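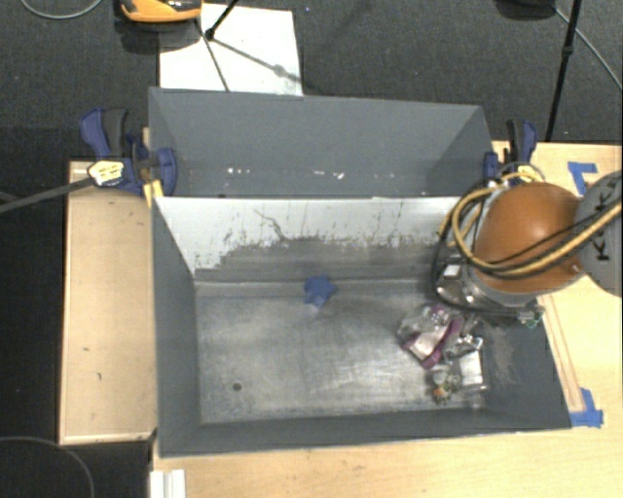 How long can a person put off sorting one gray bin? Since November, in my case, and I'd have made it to spring if Cherry Mae hadn't asked whether the thing had a bottom.

It does. Brushed silver, stained, scratched all over, with a little round hole toward the front left that I had forgotten existed and that probably explains a few missing screws.

December 27, 2018. Most of the stuff is out now. What's left is the hard core, the packages I pick up, read, and set back down in the same spot. There's the clear one with the purple trim, which has outlasted two cleanups. There's the shiny crinkly one. There's a whitish packet over by the right wall that I keep meaning to ask Palesa about, except then she'll know I've had it all this time. And the crumpled blue thing at the back, which I have decided is tomorrow's problem.

I paid 5 dollars for this bin at the Galang closing sale and carried it home on the bus like a prize calf. Trinity said paint it, so it's been painted, and the slope at the back is peeling in big ragged patches exactly the way she said it would if I skipped the primer. I skipped the primer. She has been very gracious, meaning she has only brought it up twice.

Jennylyn wants labels. She has a roll of 300 left over from her Munar days and looks at my table with real hunger. I told her the bin's system is "in" and "not in," and she went quiet for a while.

Things still to do: return Efthymia's tape, find the lid to the small jar, wipe down the bin before anything goes back. Also the rug. Had soup for dinner, standing up.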